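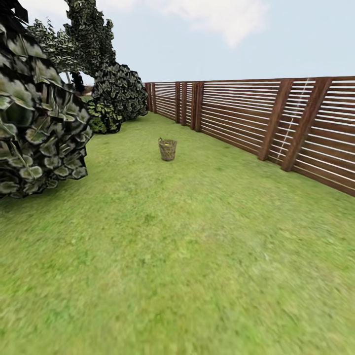 Mindthorpe Digestive Health Project
Progress report to the Prullalis Fund, second reporting period

1. Enrollment
The register now holds 3058 adults from the Emier and Kozma clinics. Of these, 528 reported upper abdominal pain after meals at intake and were offered the diet and symptom diary. Enrollment at Kozma opened late while the clinic changed its records system.

2. Diary returns
Paper diaries are coming back more slowly than online ones. Entries are checked for missing meal times and pain scores before they go into the main file. Pain scores left blank are coded as missing, never as zero. Patients on prescribed acid reducers are coded separately from those using over-the-counter antacids.

3. Staffing
Two nurse posts are filled at Emier. The half-time dietitian post at Kozma is still open. Phone follow-up moved to Saturday mornings, when more patients pick up.

4. Spending
Printing and postage are over budget. Travel is under. We request approval to move funds between these lines; the total does not change.

5. Next period
- Close intake in November
- Complete 7 outstanding chart reviews
- Send the draft analysis plan to the Fund 3 weeks before the next payment date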